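The Basket by the Door
One writer, one green basket, and a pile of cloths that finally stopped moving around the house

I own more cloths than I own plates. Muslins, dish towels, the big gauzy squares that came home when the kids were babies and never left. For years they lived in a drawer that wouldn't close, and then one Thursday I gave up on the drawer and tried a basket.

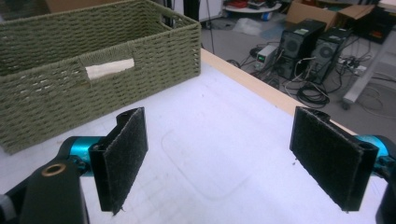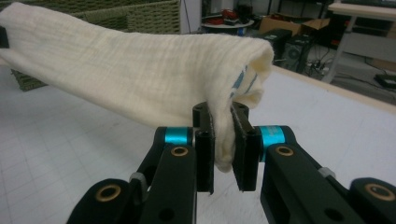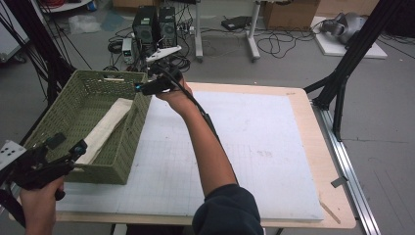
A green basket and a soft pale cloth, which is all you need to get started.

Why a basket and why green

I looked at wire bins (they snag gauze, don't do it) and those clear boxes with lids that everybody had around 2000, and I kept coming back to a plain rectangle with openings at the ends for your hands. A rectangle sits flush against a wall and you can shove it along a shelf with your knee while you're holding something else. Round ones look darling in the store and then they roll their eyes at your square cupboard.

The green was pure vanity. I'd been drooling over the Fernov color cards all winter, and that soft grayed-off green makes cream and white cloth look so good that even my oldest rags seem like a decision! My sister went with the navy from Harms and hers looks nice too, but you do see every bit of lint.

Fold it lazily

Muslin will not fold crisply. It's crinkly, it slumps, the corners wander off. I used to fight it on the kitchen table with the flat of my hand, and then the pile would fall over anyway. Now I hold it up by one end, let it hang a second, fold it over and over again until it's basket-sized, and lay it in on a slant. The slant is the bit I'd push on people. A folded cloth tipped against the wall of the basket comes out with one tug and doesn't bring its friends along.

If yours have a stripe at one end, fold so the stripe shows. Mine from Renwood do, and I can tell the kitchen ones from the bathroom ones without unfolding anything.

What goes in and what stays out

I keep cloths in mine and that's it. The minute you let in a phone charger you've got a junk basket - ask me about the Skirnent one in the hall, which I bought for scarves and which currently holds 2 flashlights and a dog leash. I tip the good one out in May, shake the crumbs off the back step, and anything with a hole goes to the garage for car duty.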